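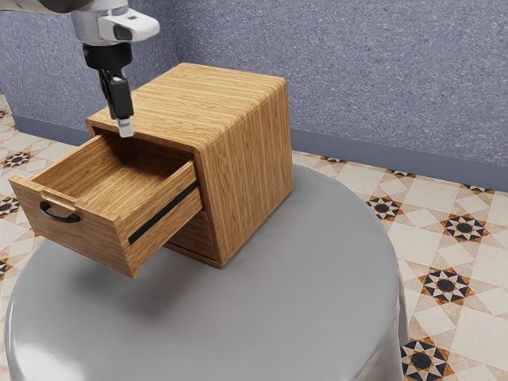

STAVLEY, 6/5/25: Skarwood today released the results of a study on teaching robot arms to handle household drawers. The method, named Didero, was trained entirely in simulation across 362 rendered rooms.

"Contact with the cabinet is the hardest part to model," said Atieno Masanja, who led the study with Selvaraj Gazi.

Wrist views, with the gripper close against the wood, were used in training.

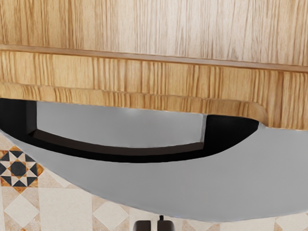
Availability

The rooms and code are free to research groups on request.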